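The dressing table, at last

I have been promising myself a dressing table since we moved in, and for most of that time I have been doing my face in the bathroom, balanced on one foot with the make-up bag wedged behind the tap. It works well enough in summer. In February, with the heating off until seven and somebody hammering on the door, it stops being charming rather quickly.

So when my aunt moved into her flat and couldn't take everything with her, I put my hand up for the small table from her back bedroom. She had used it for jigsaws. It is a plain thing, pale wood with darker streaks and a good many knots, and it has a black edge that I disliked very much when it arrived and have grown fond of. I had meant to paint it, and I even bought the paint (a sort of mushroomy pink, still in the cupboard under the stairs if anyone local would like it), but after I'd washed off the years of tea and puzzle dust I thought the wood looked so nice that I left it alone.

Washing it took most of a morning. I used warm water with a drop of washing-up liquid, wrung the cloth out very hard, and dried each bit as I went along. There was a ring near one corner that I was sure would be there for ever, and I rubbed at it with a bit of olive oil and salt, which is my grandmother's remedy for everything from tables to elbows. It faded a good deal. Then I gave the whole top a thin coat of beeswax polish and went away for the afternoon, as the smell was making me sneeze.

The table stands under the bedroom window now, and that was the second argument of the month. My husband wanted it by the wardrobe, where there's a socket. I wanted daylight. I've gone out of the house too many times with one cheek pinker than the other, and I'm convinced it was all the fault of that yellow bathroom bulb. We tried it by the wardrobe for two days, to be fair to him, and then I moved it back while he was at work.

Once it was in place I did what I ought to have done years ago and tipped everything out on to a towel on the bed. Oh dear. I won't list it all, but there were lipsticks from before my daughter was born, and a green eyeshadow I remember buying for a wedding and wearing to no part of that wedding. My friend Marijke Vanhove came round for coffee in the middle of it and was ruthless in the way that only other people can be with your belongings. Anything that smelled of crayons went in the bin. Anything I picked up and said "well, maybe" about went into a shoebox, and if I haven't been to look for it by the end of spring the shoebox goes too.

What I kept would fit in my two hands, more or less. One foundation, one blusher, a mascara, two lipsticks that are very nearly the same colour (I know), some powder and the brushes I like. I had such a lot of brushes! There was a whole roll of them that came as a present one Christmas, with tiny ones for jobs I have never understood, and I had used exactly the same big soft one the entire time and ignored the rest. My niece has the roll now and is thrilled with it.

That left the question of how to keep the top clear, and I know myself. Give me a flat surface and I'll have covered it in receipts and hair grips by teatime. Marijke thought I should get one of those clear boxes with little drawers, and I did look at them, and then I looked at the price of them. In the end I've gone the other way and allowed myself hardly anything on the table at all. The everyday things live in a zipped pouch which goes in the top drawer of the chest beside it, and the only things that may stay out are the brush, and a little round dish for my rings and whatever else comes off me at bedtime.

I'm very pleased with the dish. It's shallow, with a pale silvery rim, and I'd had it at the back of the kitchen cupboard for ages with no idea what it was meant to be for. Olives? It's too shallow for olives, they'd be all over the floor. 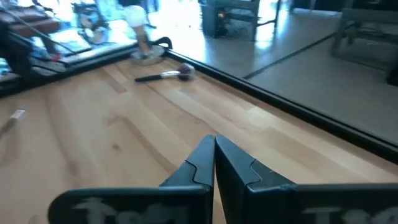
My favourite brush and the little dish, with the sun coming in.

You'll see I have already broken my own rule by standing something in the dish. I moved it off and the table looked bare, so back it went, and that's where it is staying. A bit of something white looks so fresh against the wood, especially when it's bright out.

Since a couple of you asked last time about looking after brushes, I'll tell you what I do, though I'm no expert and you may well have a better way. Once a week, if I remember, I wet just the tips of the bristles under a lukewarm tap with the brush pointing downwards. I don't let water get up into the metal part, as I once had a much-loved brush whose head came clean off in my hand on the morning of an interview. I put a little baby shampoo in my palm, swirl the brush round in it, rinse, and carry on until the water runs clear. Then a squeeze in a clean towel, a bit of reshaping with the fingers, and I lay it flat with the bristles hanging over the edge of the windowsill overnight. Mine has reddish-brown bristles, so it never looks as dirty as it is, and the first time I washed it properly I was horrified at what came out.

Still to do: a stool. I'm using one of the kitchen chairs at present and it is too tall, so I sit there stooping like a heron. I'd like something low with a padded seat that tucks right underneath, and I'm keeping an eye on the charity shops. I'd also like a lamp for the dark mornings, but that brings us back to the socket, and I am not ready to reopen that conversation. An extension lead may appear quietly one day.

And a drawer liner! I found half a roll of the old-fashioned scented sort in my aunt's things, lavender I think, though it has faded to more of a general grandmother smell. I've cut a piece for the drawer where the pouch lives and it is slightly too short at the back, which I can't see when the drawer is shut, so there it will stay until I get cross with it.

I sat there this morning at ten to eight with my tea — on a coaster, before my aunt writes in — and did my whole face sitting down, in proper daylight, with both feet on the floor. Both cheeks matched. My daughter came in and asked whether I was going somewhere special and I told her I was going to the post office.

If anybody has a low stool they're tired of, do leave me a comment. I can collect, and I can swap you a nearly new tin of mushroomy pink paint.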